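4.2 Comparing the two jaw sets

Both hand-held grippers use the same gray body and differ only in the jaws. The Vedard jaws are stiff. The Flamum jaws bend slightly under load. Each operator recorded 441 demonstrations per jaw set in the Putstead office, picking up small items at the sink counter. Figure 2 is taken from the camera on one gripper while the second is held up on the left, with its lens facing forward and the marker pattern on its top unit in view. 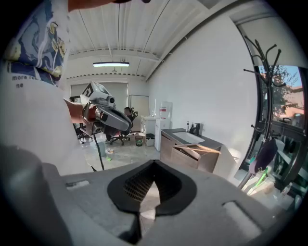

Figure 2. Second gripper seen from the camera of the first. The counter with the sink is at right.

4.3 Camera settings

We fixed exposure at the start of each session. With automatic exposure, turning toward the large window darkened the jaws for up to 18 images, and tracking of the marker was lost. All clips were trimmed by hand before training.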